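Mug tree wins over the brush people in Kemuvmont

Posted 4:40 p.m. | Home & Town

KEMUVMONT - The mug tree is back, and a lot of people here aren't putting mugs on it. Melari, the housewares shop on Mansilla Street, sold out of its white eight-hook stand before lunch. Second time in May. More on order. Most of the buyers we talked to at the counter wanted it for brushes.

Dish brushes, pastry brushes, the little dusting kind. Anything with a hole or a loop at the end of the handle.
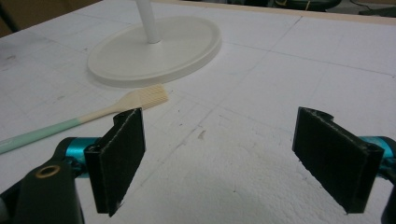
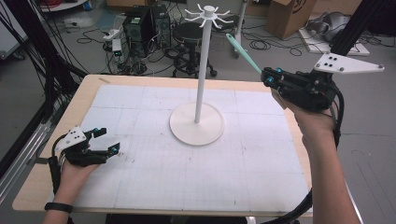 The round white base with a pale-bristled brush lying near it, first photo; the whole stand in the second, all eight hooks free.

The stand is a plain thing. Flat round base, thin post, hooks in a ring at the top, each one turning up at the tip. Takes up less counter than a dish rack and you can spin the whole thing around with one hand to get at the back.

Iara Ibarra runs Melari and says she ordered it for mugs. It sat by the window for most of the winter with mugs on it, and sold a few. Then she moved it next to the sink stuff and hung brushes on it, mainly because the brush drawer had jammed.

"I sold three that afternoon," she said. "People want the brush up off the counter so it can drip. A mug you can just put in a cupboard."

The shop has now gone through 78 of them this spring. Last year at the same point the number was five.

Price is staying put for now, Ibarra said. The next box is due before the end of the month and there is a list at the register, 60 names on it when we stopped in. One stand per name untill everybody on the list has one. Call first if you're driving in from out of town.

A few things worth knowing before you buy, from Ibarra and from customers who already have one at home:

Check the end of the brush handle. A loop is easiest. A small drilled hole might not go over the hook tip, and a fat handle with no hole at all is not going to hang no matter what you do. Bring your brush into the shop and try it, they don't mind.

Load it evenly. Two heavy brushes on the same side and it leans. Put them across from each other. Same with mugs really.

Start from the top with the hook. Bring the handle up past the tip, then let it down. Coming in from the side you mostly just push the stand across the counter, which everyone does the first time.

Put a saucer or a folded towel underneath if the brushes are going on wet. The base is white and shows everything.

Pale handles seem to be what's moving along with it. The mint green and cream ones went first, Ibarra said, dark blue is still in the bin at the old price.

Not everyone is sold. One man in line said his wife bought hers for mugs, it holds mugs, and he couldn't see why it was in the paper. He was there to buy a second one.

Over on the east side, Stelon Hardware has a wall rail with pegs that does a similar job if you don't have counter to spare. Needs two screws. They had plenty in stock when we called.

Melari will have a try-it table out front during the May sidewalk sale, with a stand set up and a basket of brushes and mugs so people can see what fits. Table runs 10 a.m. to 3 p.m., inside if it rains. Old brushes can be droped off the same day, the shop is collecting them for the creek cleanup crew, who use them on the footbridge. Bristles should still be mostly there.

Correction: an earlier version of this item said the stand has six hooks. It has eight.

83 shares | 8 comments

RECENT IN HOME & TOWN
Mansilla Street parking goes to two hours
Stelon Hardware adds evening key cutting
Footbridge closed mornings for scrubbing
What to do with a jammed kitchen drawer
Library seed shelf restocked

Contact the newsroom | Corrections | Copyright Kemuvmont Town News, all rights reserved | Back to top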